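Lastau Apple Keeping Claims

README and data card

What is in this folder

A table of 226 claims about how to keep apples at home, copied out of printed and online household advice, with a note on what each claim rests on. In most cases the note says it rests on nothing the source cares to mention.

The table is called claims.csv. There is a second file, sources.csv, with one line for each of the four collections the claims were taken from, and a short text file called wording.txt that lists the spellings we changed. There is no results file. We didn't test any of the advice, and anyone who cites this set as evidence that apples keep longer in newspaper has not read this page.

Why it was made

Household advice on apples is repeated with great confidence. Keep them cold. Never wash them first. Don't let them touch. Keep them away from potatoes, or keep them with potatoes so the potatoes won't sprout. Some of this may well be right. Apples give off ethylene, ethylene affects ripening in many kinds of produce, and cool storage slows them down; nobody needs our table to learn that. What interested us was how far the specific advice goes past that, and whether the people giving it say where they got it.

Mostly they don't. A pamphlet says "up to two months," a web page says the same, and a refrigerator booklet says it too with the word "crisp" added. We would be careful about treating that as agreement. Three copies of one sentence are one source, and we can rarely tell who wrote it first.

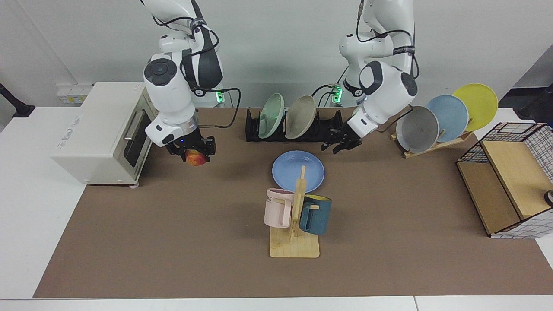
Where the claims come from

The Lastau pamphlets are a box of kitchen leaflets, most of them undated and several missing their back pages. They are the oldest material here as far as we can judge from the type and the paper, and we can't judge very far.

The Wasard bulletins are growers' handouts meant for people who buy a bushel at the orchard and take it home. These are the most careful of the lot. They name varieties, they separate early apples from late ones, and now and then they admit that a cellar is a different thing from a garage. They were also written by people selling apples by the bushel, which is worth keeping in mind when you read how well a bushel keeps.

Petchrat is a household tips board. Posts were copied as written, with user names removed. Expect sarcasm, which we tried to leave out, and grandmothers, which we left in.

The Waltard booklets came with refrigerators and countertop ovens. Their storage charts are tidy and look authoritative. None of the ones we read says how the chart was made, and the same numbers turn up across models with quite different drawers.

Fields in claims.csv

Each row has five fields.

claim: the advice in one sentence, as close to the original as we could keep it. Where a source packed two pieces of advice into one sentence, we split them into two rows. This was done by hand and not always the same way.

source: one of lastau, wasard, petchrat or waltard, in lower case.

place: where the apples are supposed to be kept. Values are counter, fridge, cellar, garage, other and unstated. "A cool place" went under unstated. We argued about that one and would not defend it very hard.

topic: the main thing the claim is about, such as temperature, wrapping, washing, sorting, ethylene, bruising or length of time. Only one topic is allowed per row, so a claim about wrapping apples to stop bruising has been forced into one or the other.

support: a score from one to five for how much backing the source itself offers. A one means the claim is simply stated. A five means the source describes a comparison in enough detail that you could repeat it. Please read the next section before using this column for anything.

What the support score does not tell you

It doesn't tell you whether the claim is true. A bare statement with a score of one can be perfectly sound, and a detailed account with a high score can be detailed nonsense. The score describes the manners of the source.

It was also assigned by the same people who collected the claims, and we had opinions. When we went back over part of the table in February, several scores moved by a point, nearly always downward. We kept the later scores and, regrettably, did not save the earlier ones. That means you can't work out how steady our scoring was, and neither can we.

A mean support score per source is the first thing everybody wants to calculate. We would rather you didn't. The Wasard handouts are longer, so they have more room to explain themselves, and the Waltard charts have almost none. Comparing the two tells you something about page layout.

Known problems

Variety is missing from most rows. This is serious. A late, hard apple and an early, soft one don't behave alike in storage, and advice that ignores the difference can't be right for both. We left out a variety column for lack of anything to put in it, and in hindsight an almost empty column would have made the point better.

"Fresh" is never defined. Some sources seem to mean firm, some mean safe to eat, and some mean not visibly wrinkled. Any claim about how long apples stay fresh should be read with that in mind. Red skin tells you little on its own, whatever the Petchrat board thinks.

Duplicates have been kept. If the same sentence appears in two sources it appears twice in the table. If you are counting how popular a piece of advice is, that may be what you want. If you are weighing evidence it will mislead you.

The one-bad-apple rows are a mess. The saying turns up as advice, as a proverb and as a comment on other users. We kept it where somebody was plainly talking about fruit.

The set is in English only, and leans heavily toward people with a full-size refrigerator.

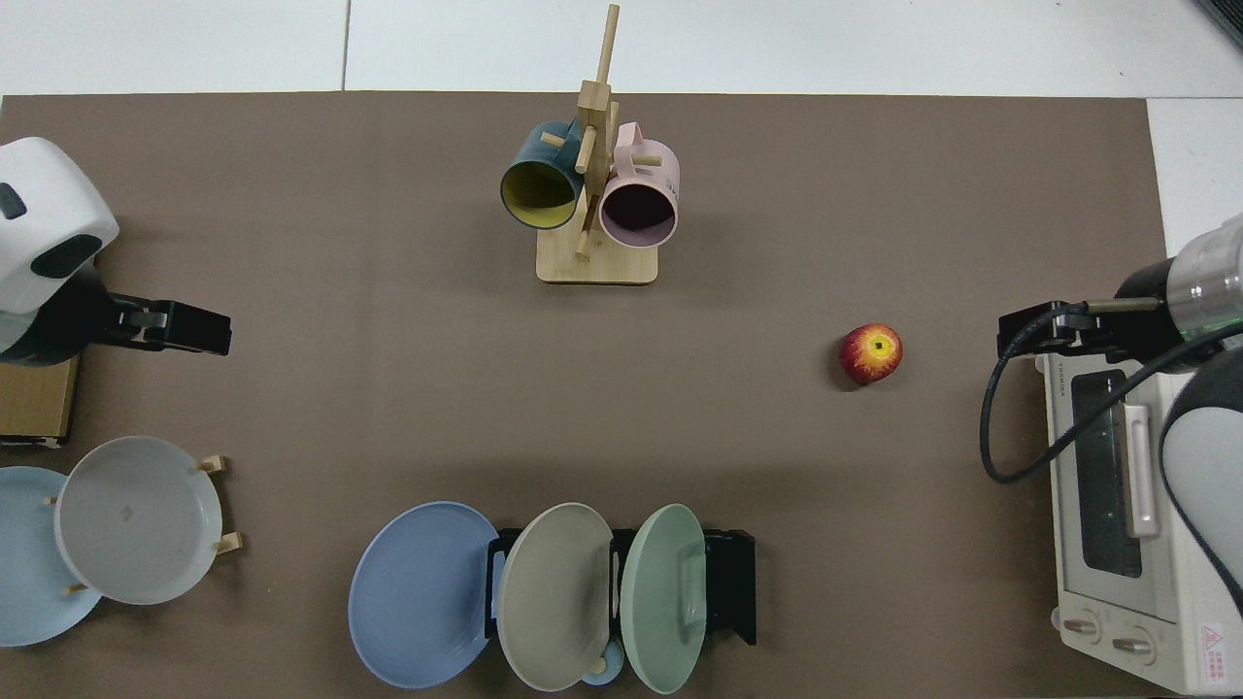

Can I use this table to decide whether to keep my apples on the counter or in the fridge?

It isn't built for that. The table records what people recommend, and most of them recommend the fridge for anything you won't eat soon. That fits with what is generally known about cold and ripening, but you would be relying on the general knowledge and not on our rows. If the apples are going to be eaten in the next few days, the choice probably matters less than the sources make out.

Uses we think are reasonable

Tracing how a phrase travels from leaflet to booklet to web page. Teaching students to tell a claim from a supported claim. Finding the places where sources flatly contradict each other, which are easy to locate if you sort by topic and then by place. The washing rows are a good start.

Uses we would discourage

Training anything that will then hand out storage advice. Filling in a food safety page. Making a chart with a headline on it. We are also doubtful about using the set to measure "kitchen myths," as we have seen suggested, when the table has no column saying which claims are myths.

Corrections

Send the row, the field and what you think it should say, along with the passage you are relying on. "Everyone knows" will not get a row changed, and neither will a link to a page that repeats the claim without a source. Changes to place and topic are usually made quickly. Changes to support take longer, as we now keep the old score in a separate file before touching it.

Reuse

The table, the scores and the notes may be copied and changed freely. The quoted advice belongs to whoever wrote it, and in the case of the Lastau pamphlets we have no idea who that was. If you publish something from the set, say which version of claims.csv you used and please mention that the claims are untested.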